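The Basket Page

Home | Galleries | Cupboards | Baskets | Say hello

Posted 13th June by Elin Morris

I've been promising a basket page for ages, and it has finally got its own spot in the galleries menu. If you've come over from the cupboards gallery, hello again, and sorry the linen cupboard photos are still sideways on some phones. I'm working on it!

I'm a terrible one for baskets. I buy them at markets, I buy them at the tip shop, I bring them home on the bus with my shopping inside them. Back in April I pulled every last one out of the spare room and off the top of the wardrobe to see what I had, and there were 28. For a two-bedroom unit in Bowen that is a lot of baskets (my sister used a stronger word). Some had other baskets inside them, and one had a whole set of Christmas napkins I'd replaced twice.

So there was a big sort-out. I kept the ones I use, gave a boot-load to the op shop and put a few by for Chenxi Zeng, who was setting up her first place and needed everything. She took the round ones for wool and a long skinny one that now lives on her windowsill full of seed packets.

What I found I like best, after all that, is the plain rectangular tray sort. Round baskets are lovely to look at but they waste the corners of a shelf something shocking. A rectangle goes side by side with its mates and you get the whole shelf. I like a low one for a tabletop too, for the mail and the keys and the sunscreen and the pens that work. Anything deep turns into a bin in my house within a week, because I just keep dropping things on top and never see the bottom again.

Colour I've gone back and forth on. For years I only bought pale ones, the honey sort of colour, and they do look fresh. But they show every coffee ring and every bit of newsprint. The dark chocolate browns are much kinder, and on a white table they look rather smart, I reckon. They do show flour. Ask me how I know.

The rim is the other thing I look at now. A thin rim goes first, always on the side you grab, and once a strand pops out it catches on jumpers and the whole edge starts to unravel. I run my hand all the way round before I pay. If it's a good chunky braid and nothing scratches me, it comes home. I paid 60 dollars for one with leather handles once and the rim let go before the handles did, so price doesn't tell you much.

Corners, too. Rounded corners hold up better for me than sharp ones, and they're easier to wipe out. The only trouble is that square boxes don't sit right into them, so if you're planning on little dividers, measure across the floor of the basket and not across the top. The sides slope on most of them and you can lose a fair bit between the rim and the base. I cut a whole set of cardboard dividers to the top measurement and had to do the lot again, with a cup of tea and some bad language in between.

I don't line mine any more, by the way. I used to sew little calico liners with ties at the corners, and they looked sweet for a fortnight and then they were just one more thing in the wash. A bare weave lets the crumbs fall through, so I lift the basket, wipe the table and put it back.

Right, on to the dark brown tray. 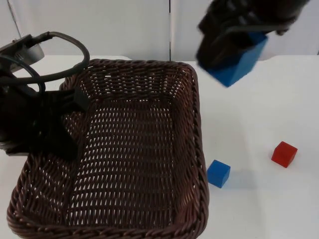 Plenty of room in it with nothing inside, and I do love that thick braided rim.

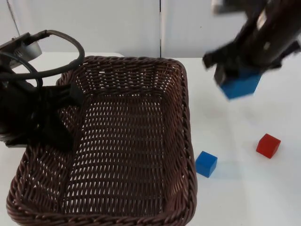

How do you get the dust out of such a tight weave?

A dry pastry brush does most of it. Take the basket outside, turn it upside down and give the base a few good pats first, then brush along the strands from one end to the other, and do the underside as well. For sticky patches I use a cloth wrung out in warm water with a tiny drop of dish soap, then stand the basket on its side in the shade until it's dry right through. I keep mine out of full sun while they dry, and I never soak them.

More baskets to come once I've found the good tablecloth. If you've got a favourite of your own, send it in through the hello page and tell me what you keep in it!

Elin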